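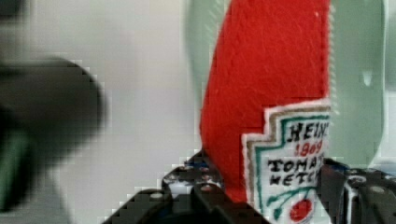 おままごと部会 定例ミーティングの記録(火曜・午後3時から)

書記は今月も私、Aoi Sugiyamaです。出席はShahzad Chaudhryさん、Adjoa Amegashieさん、Myrtle Kincaidさん、Hüsnü Akbulutさん。Hüsnüさんは途中参加で、着いたときには議題1が終わっていました(お茶には間に合いました!)。

議題1 前回の宿題
貸出用おままごとセット「Virkuretti」の台帳、最後まで打ち込み終わりました。入力はほとんどMyrtleさんです、ありがとうございます。最後の登録番号は1209。フェルトのケチャップは「食べもの」か「調味料」かで少しもめて、結局「食べもの」に入れました。ラベルの刺繍がかわいいので、私は洗濯機に反対です。Adjoaさんは「ネットに入れれば平気」派。ここは決まらず、次回まで手でほこりを取るだけにします。

議題2 台の上の配置
子どもが来る前にどう並べておくか、という話です。今の並べ方だと、薄緑の大きなたらいが場所を取るんですよね。Shahzadさんはたらいを床に下ろしたいそうで、私は台の上に残したい派。洗い物ごっこはあれがないと始まらないので……。多数決で、たらいは残留になりました。
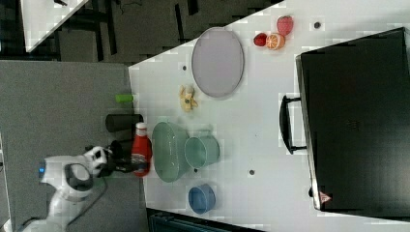

議題3 お皿とコップの組み合わせ
ここがいちばん長かったです。お皿が大きいのも小さいのもあって、どれを誰の席に置くか、毎回その場で決めているのがよくないとMyrtleさん。青いコップは人気があって取り合いになるから、もうひとつ買い足してほしいとのこと。予算を見たら残りが微妙で、Altıntaşさんのお店に値段を聞いてから考えることにしました。聞くのは私です。

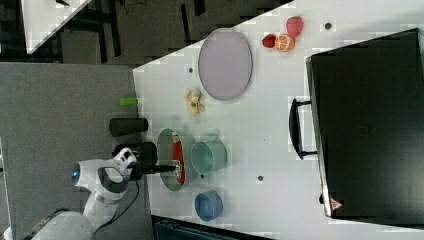

それと果物のほうは、いちごとオレンジとバナナを最初から出しておいて、りんごは後から足す案が出ました。最初に全部出すと、お店屋さんごっこの「入荷」ができないんだそうです。なるほど!と私は思ったのですが、Adjoaさんは片づけが2回になるのを心配していて、8月の回で一度試してから決めます。

議題4 しまい方
箱はGrostleyの17番の棚に戻すこと。お皿は重ねて下、果物は袋にまとめて上、ケチャップはつぶれないようにトレイに寝かせて最後に入れます。前にお皿の下敷きになっていたことがあって、あれはちょっとかわいそうでした。トレイはふだんの遊びでも、ケチャップの置き場としてそのまま使ってよいことになりました。
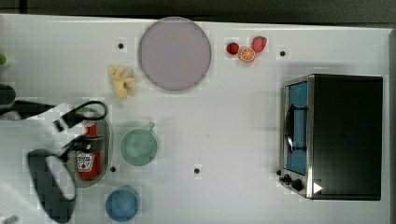 Hüsnüさんからは、しまう順番を紙に書いて箱のふたの裏に貼ったらどうか、字が読めない子にもわかるように絵も付けてほしい、との意見。全員賛成です。絵はHüsnüさん本人にお願いしました(言い出した人がやる、いつもの流れです)。

その他
Prorikの収納袋はファスナーが固いという声あり。Shahzadさんがろうそくを塗ってみるそうです。
次回の持ち物は布巾とマスキングテープ。お菓子当番はAdjoaさん。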